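# suvarna-pince

Nœuds de contrôle et de perception pour une pince à deux doigts près d'un carton ouvert. Le dépôt contient le suivi de la pince par caméra fixe, la détection du carton, la planification d'approche et quelques outils de relecture des journaux. Le pilote bas niveau du bras n'est pas ici, il reste dans `skiltitz-driver`.

Maintenance : Gopinath Bangera (perception, relecture), Ajith Bangera (planification, intégration). Version du 25 juillet 2018.

## État des modules

| Module | Rôle | État |
|---|---|---|
| `track_marks` | pose de la pince à partir des croix | stable |
| `box_plane` | plan du fond et parois du carton | stable |
| `approach` | trajectoire d'entrée et de sortie | en cours de réécriture |
| `replay` | relecture image par image | stable |
| `grasp_score` | note de prise | expérimental, ne pas utiliser en production |

`grasp_score` a été écrit en janvier pour la démonstration chez Prodell. Il tourne encore mais ses seuils ont été réglés sur un seul type d'emballage.

## Installation

Python 3.6, OpenCV 3.4, NumPy. Testé sous Ubuntu 16.04 uniquement.

```
git clone git@depot.musancombe:suvarna-pince
cd suvarna-pince
pip install -r requirements.txt
python setup.py develop
```

Le paquet `skiltitz-driver` doit être installé avant, sinon `approach` échoue à l'import avec un message peu clair (`NoneType has no attribute 'joint_limits'`). Pour travailler seulement sur les journaux enregistrés, passer `--no-driver`.

## Repères et conventions

- Unités : mètres et radians partout, sauf dans les fichiers de calibration où les longueurs sont en millimètres (héritage, voir le ticket 841).
- Repère `table` : origine au coin de calibration, z vers le haut.
- Repère `pince` : origine sur le bloc de montage, x vers la pointe des doigts.
- Les images sont stockées telles que la caméra les livre. Aucune rotation n'est appliquée à l'enregistrement. La rotation est lue dans `camera.yaml` et appliquée au chargement par `replay` – ne pas la refaire dans le code appelant.

## Suivi de la pince

`track_marks` cherche les croix dans une fenêtre prédite par la cinématique, affine le centre de chacune, puis calcule l'orientation de l'axe de la pince dans l'image. La profondeur vient du bras et pas de la caméra. Si une seule croix est trouvée, le module publie la position mais met `angle_valid` à `false`.

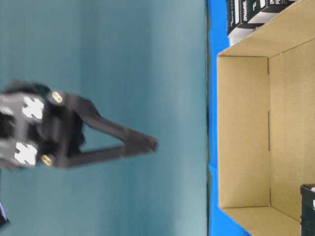

Le flou de mouvement est la première cause de perte du suivi. Il étale les bords des croix, et l'affinage sous-pixel converge alors vers un point décalé dans le sens du déplacement. Le filtre `blur_gate` mesure cet étalement et rejette l'image au-delà du seuil `blur_max`. Les deux croix blanches du bloc noir donnent un contraste suffisant pour que la détection grossière reste possible dans beaucoup d'images floues, et nous gardons donc cette détection pour recentrer la fenêtre de recherche, sans publier de pose. Les têtes de vis couleur laiton, à côté des croix, ont posé problème dans les premières versions : une fois l'image convertie en niveaux de gris, leurs reflets passaient le seuil de luminosité. Le masque de teinte appliqué avant la conversion les élimine. Il est réglable dans `marks.yaml`, clé `hue_reject`.

Paramètres principaux :

```
track_marks:
 blur_max: 5
 window_px: 200
 min_marks: 2
 hue_reject: [15, 40]
```

## Détection du carton

`box_plane` segmente d'abord la table par sa couleur, puis ajuste un rectangle sur le panneau de fond. Les parois sont déduites des plis aux angles. Le module suppose :

1. un carton ouvert, rabats écartés ou coupés ;
2. un fond visible sur plus de la moitié de sa surface ;
3. un bleu de table correspondant au profil de `table_color.yaml`.

Les fentes et les plis secondaires des parois produisent des segments parasites. `merge_segments` les absorbe quand ils sont parallèles à une arête déjà retenue, et les supprime sinon. Avec un carton très froissé, le résultat est médiocre et il vaut mieux donner les coins à la main avec `--corners`.

Les emballages posés autour du carton ne sont pas suivis. Ils sont traités comme obstacles statiques à partir de la carte faite au démarrage. Si l'on en déplace un, relancer `make_map`.

## Planification

`approach` génère une entrée verticale, une fermeture des doigts et une sortie par le même chemin. Le volume balayé par les doigts est approché par un prisme en V dont l'ouverture suit la consigne de la pince. C'est plus serré que la boîte englobante utilisée avant, et cela permet de descendre plus près des parois.

Ajith réécrit la partie sortie : la version actuelle ne tient pas compte de la largeur de l'objet saisi et peut frotter contre une paroi. En attendant, laisser `exit_margin` à sa valeur par défaut.

## Relecture

```
python -m suvarna.replay journal/ --camera camera.yaml --show marks,box
```

Touches : `n` image suivante, `p` précédente, `b` saut à la prochaine image rejetée par `blur_gate`, `q` quitter. L'option `--dump` écrit un CSV avec une ligne par image (horodatage, centres des croix, angle, motif de rejet).

## Problèmes connus

- `replay` consomme beaucoup de mémoire sur les longs journaux, les images ne sont pas libérées tant que la fenêtre est ouverte.
- Changer l'exposition de la caméra invalide `table_color.yaml`. Aucun avertissement n'est émis.
- L'horloge du bras et celle de la caméra dérivent après une longue session. `sync_check` le signale mais ne corrige rien.
- Les tests de `grasp_score` sont désactivés dans l'intégration continue.

## Contribuer

Une branche par ticket, relecture par l'un de nous deux. Joindre un court extrait de journal à toute modification de `track_marks` ou de `box_plane`, avec le CSV avant et après. Les journaux complets vont sur le partage de Musancombe, pas dans le dépôt.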